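Grurnance Community Help > Robotics and Automation > Kits and Hardware

Is the Clasico hand-held gripper kit worth it, or should I print my own?

Asked in May by mumcombe_mike
3 answers

Hi all, first question here so go easy on me. I help run a small workshop in Mumcombe, and we've been teaching a secondhand arm to do pick and place jobs by recording people doing them by hand first. Up to now we've been borrowing a hand-held gripper from a friend at another shop, and he'd like it back, which is fair enough, he's been patient since winter.

So I'm looking at buying one. The Clasico kit from Dewulf keeps coming up. They want 1189 for the full set (handle, both fingers, camera mount, spare pads, bag of screws) and it ships as parts you put together yourself. I can also get most of it printed locally for a lot less, but then I have to find the bushings and the linkage parts and I'm not the most careful builder in the world.

What I'd love to know from people who own one:

Do the finger pads hold up? We do a lot of small boxes and bottles, some of them pretty heavy.

Does the linkage get sloppy after a while? The borrowed one has some wobble in it and I can't tell if that's normal for this style of gripper.

How bad is the assembly? The listing says 60 minutes and I don't believe it for a second.

Also, does anybody know if the spare pads are sold separately? I emailed the shop and got an auto reply. Thanks in advance!!

Answer 1, from Lachlan Semple
Marked as helpful by the asker

I've had the Clasico kit for a good while now and we've put more than 4000 recordings through it, so I can speak to the wear part at least. Short version is yes, buy it, but go in knowing the pads are a consumable and the instructions are terrible.

Pads first. They're rigid blocks that screw onto the fingers, and the edges are what go. The flat gripping faces on mine are still fine. It's the corners that get chewed up, mostly from people setting the thing down hard on a bench between takes (me included, I'm the worst one). Once the corners start chipping you can keep going for ages, it just looks rough. I only swap a pad if the face itself gets a ridge in it, because then thin things like cards and blister packs start to pivot on you.

I grabbed a view from the gripper's camera for you, pointed at plain white with the fingers open:

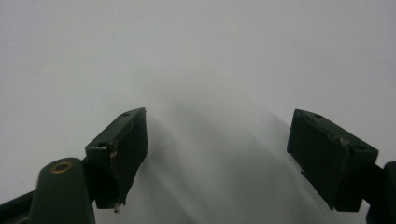
Pads still in service. Look at the edges for the chips and pale scuffs, and at lower left for the brass-colored ring in the post.

I haven't replaced either of those yet and I don't plan to this month.

On the wobble, check the pivots before you blame the design. When I first built mine it had a horrible amount of play, and I was all set to write an angry email, and then I found I'd left a washer out on one side. Put it back and most of the slop went away. So with your friend's one, I'd take hold of each finger and wiggle it up and down (along the pin, if that makes sense), and if it moves more on one side than the other, somebody did what I did. A little play that's the same on both sides I would live with. The arm we replay on has more slack than that anyway.

Assembly took me an entire afternoon and some of the evening. 60 minutes, sure, if you've built four of them already! The step that got me was the linkage, where the drawing shows the left and right arms as if they're the same part, and on my kit they weren't. Lay everything out in two piles before you touch a screwdriver. And go easy on the pad screws. They go straight into plastic and they will strip. I use a short hex key and hold it by the short end so I can't lean on it.

Spare pads: yes, sold separately, in pairs. They're buried on the second page of the accessories list. The first set I ordered came a slightly different shade from my originals, which bothered me for a day and then I stopped noticing.

One gripe that may matter to you. With heavy bottles I found the hard pads a bit slippery on their own. I stuck thin rubber sheet on for that job and peeled it off afterward, and cleaning the glue off was a pain. If bottles are a big part of your work, I'd get a second pair of pads and leave the rubber on those for good.

Comment from mumcombe_mike: This is so helpful, thank you. Checked the borrowed one and the right side moves way more than the left. Guess who's opening it up tonight.

Comment from Lachlan Semple: Ha, good luck. Do it over a tray.

Answer 2, from Frans Van der Linden

I'm going to argue for printing, at least in part. I built mine from printed pieces and spent well under 70 on filament, bushings and screws, not counting the camera, which I had already. It's been fine. Is it as nice as the Clasico? No, a friend let me try his and the trigger is a lot smoother than mine, I'll give them that.

But I'd say it depends who's using it. If it's just you, print it. When a finger snaps you print another one overnight and you know how it all goes back together. If you have a bunch of people passing it around, pay for the kit, especially if you need two that match. My first and second builds came out different enough in the finger spacing that I had to keep the recordings apart, and that annoyed me more than the money would have.

Things I'd do differently: print the pads solid, don't be cheap with infill there. Ream the bushing holes instead of hammering the bushings in (I cracked two posts before I learned that). Round the pad corners a little in the model before you print, since the sharp ones take all the knocks, same as Lachlan said.

You can mix the two as well. I don't see why you couldn't buy the Dewulf linkage and handle and print only your own pads, but measure the screw spacing first. I haven't tried it with the current version.

Comment from Lachlan Semple: I've done printed pads on the Clasico fingers and they fit, but my version is an older one so yeah, measure.

Answer 3, from benchtop_bea

following, same question. mine arrived with one screw short and the shop did send me a whole new bag so customer service is ok I guess? took them a while. haven't used it enough to say about wear

Comment from mumcombe_mike: Good to know! Update for anyone finding this later, I opened up the borrowed gripper and there was no washer on the right side at all. Put one in and it's much tighter. Ordered the Clasico anyway plus one extra pair of pads, will report back once it's built.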